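Home | Diary | Recipes | Older entries

Wednesday, after supper

Oiled the wooden spoon this morning, the brown one I bought at Montoya years ago. It gets used for porridge and not much else. It had gone a dull colour over the winter and felt rough on the lip. I used the Jemus oil -- the tin says 90 mL and I've hardly made a dent in it.

The white tray has become the spoon's regular spot. I used to keep it in the jar with everything else, but the jar is crowded and the handles knock together. The tray has picked up a few specks and scuffs. Baking soda might shift them.

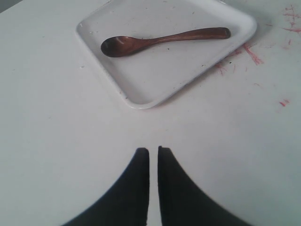
How often should a wooden spoon be oiled? Every couple of months is enough for one that gets washed daily, and sooner if the wood starts to look pale.

Looked at a new spoon set from Tosico at lunch. Too dear, and I don't need six. Put the money toward the kettle.

Still have to do the cutting board, which is a bigger job. I'll leave it for the weekend if the rain keeps up.
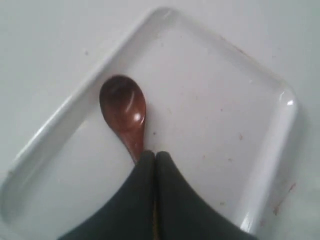 The brown spoon in its white tray.

Leftover soup for supper. Bed by ten.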